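Drosine Two-Arm Tabletop Kit: README

Applies to kit release 4, software package 4.2
Last edited March 11, 2018
Maintained by Zakhar Hrynyshyn (software) and Sotiris Christodoulou (hardware and recordings)

What you get

The Drosine kit is a two-arm tabletop system with a head camera, two parallel grippers, a control computer and the Gimo control software. It ships with a small set of recorded sessions so that you can check playback and train a first policy before you record anything of your own.

The box contents are listed on the packing sheet. If the sheet and the box disagree, write to support before you power anything on. The arms are paired at the factory and the left and right units are not interchangeable, even though the connectors will let you swap them.

Requirements

A table with a matte top. Glossy tops work, but the head camera picks up reflections and the exposure will hunt.
A grounded outlet for each arm. Do not run both from one power strip.
A control computer with the Gimo image installed. The image will not boot from an external drive.
A wired network connection between the arms and the computer. Wireless is not supported in this release.

Setup

1. Bolt the base down and level it.
2. Connect the arms, left first. The software assigns sides by the order in which they appear.
3. Plug in the gripper cables and leave slack at the wrist. A tight cable will pull on the gripper when the wrist rolls and the force reading will drift.
4. Start Gimo and run gimo check. Every line should end in OK.
5. Run gimo home with the table clear of anything tall. The arms move through a wide arc on the way to the home pose.
6. Run gimo calibrate and follow the prompts. The wrist step has to be done separately for each arm.

If gimo check stops at the gripper line, open and close each gripper from the manual panel and run it again. This clears most first-day problems. If it fails three times in a row, send us the log file and don't keep retrying — the driver locks the gripper after repeated faults and the lock has to be cleared from our side.

Bundled recordings

The package includes 1557 episodes, stored one folder per episode. All were recorded by teleoperation on our own kits at the Laur office, with ordinary daylight through the windows and no added lamps. Operators were told to work at a comfortable pace and to recover from mistakes in place, so you will find dropped pieces and second attempts in the data. We kept them in.

The main task is letter tiles. Square tiles with lowercase letters go on a wooden tray to spell a short word, and they come off again at the end. We chose it for the kit because the tiles are small, the tray border punishes a sloppy approach, and success is easy to judge.

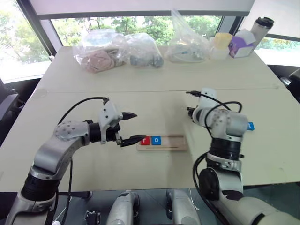
Word lists are kept in words.txt, one word per line, and the target word for each episode is written in its notes file. Operators could use either arm for any tile. Handing a tile from one gripper to the other was allowed, and those episodes carry the tag "handoff" so you can filter for them or leave them out.

Of the full set, 124 episodes are marked as failed. A failed episode is one where the word was wrong or incomplete when the operator ended the recording. A further 200 are held back as a test split and should not be used for training if you want to compare your numbers with ours.

Folder layout

head/ — video from the head camera
joints.csv — joint positions for both arms, left columns first
grip.csv — gripper opening and commanded opening
notes.txt — target word, operator code, tags, result

Timestamps in all files come from the same clock. In release 3 they did not, and anyone moving old recordings over should run gimo retime first.

Known issues

The gripper fingers can hide a tile at the moment of contact. If your model reads letters from the head video, take them from earlier in the episode, before the gripper comes down over the tray.

Bright windows can wash out the upper part of the picture. Exposure is set for the tabletop, and we don't plan to change it.

Background objects were not controlled. Things were left along the far side of the table and moved between sessions. Treat that as free variation, or crop the video if it bothers you.

The left wrist on early units has a slightly loose collar. Tighten it by hand at first setup and once more after a week of use. Units with a serial number above 1180 have the newer collar and don't need this.

Playback of a recording on real hardware is not guaranteed to succeed. Tile positions vary and playback has no correction. Use it to check motion, with a hand on the stop button.

Service and spares

Finger pads, gripper cables and wrist collars are sold as spares through Prastero, who also handle repairs. Gripper shells can be replaced by the user. Joint housings can't, and opening one ends the warranty.

A yearly service visit is available as an add-on. It covers calibration, cable replacement and a software update.

Use of the data

Kit owners may train on the recordings and publish results. Please name the kit release in anything you publish. Redistribution of the raw video needs written permission, so ask Zakhar first.

Changes in this release

Single clock for all streams.
New tag for handoff episodes.
Failed episodes now included in the default download.
Manual panel shows both grippers on one page.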